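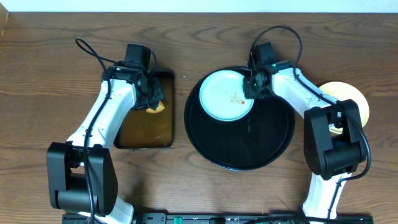 3. Results on solving for the intercept

Scoring first. Each student got one sheet, two line problems, no calculator. We collected 143 usable sheets from the two schools, Palura and Holanda. Sheets with only a name on them dropped. Work was coded by Vanderleia Godoy and then again by Petro Shevchuk, without seeing the first set of codes. Disagreements talked through until settled.

The first problem gave a slope and a point and asked where the line crosses the y-axis. Most students wrote y = mx + b right away. Good start. Then trouble. The common slip was to plug the y value of the point in for b, as if any point on the line could serve as the intercept. With slope 2 and the point (3, 10), that gives y = 2x + 10, when b should be 4. Same students could usually tell us what an intercept is when asked in plain words. So the definition is there, the link to the equation is weaker.

A second slip, less common: sign errors when moving the 6 across. We did not count these as intercept errors. They show up in any two-step equation and we dont think they say much about lines.

The second problem was the same thing in words. A tank is filling at a steady rate, level given at one time, find the level at the start. Of the 143 students, 80 got this one right, including several who missed the first. Many skipped the equation completely and counted back by steps. Slow but it works with small whole numbers. It would not hold up with a rate like 1.7, and we didnt test that. Should have.

Reading down the sheets, counting back looks like the bridge. A student who counts back from 3 to 0 is doing subtraction of mx from y, just in pieces. Few of them noted this on the page. The Plondinell unit, used at Holanda, puts a table of values before the formula. Palura goes formula first. We saw more counting back at Holanda, as you would expect, but classes were not matched and teachers differed, so no claim about which order is better.

Layout of the sheet may matter too. The blank grid sat under problem one only. Some students drew the line and read off the crossing, which we scored correct if the graph was clear. Follow-up sheets in February had a grid under both. Those are coded seperately, see Section 4.

Figure 2. Wooden tabletop with dark brown tray.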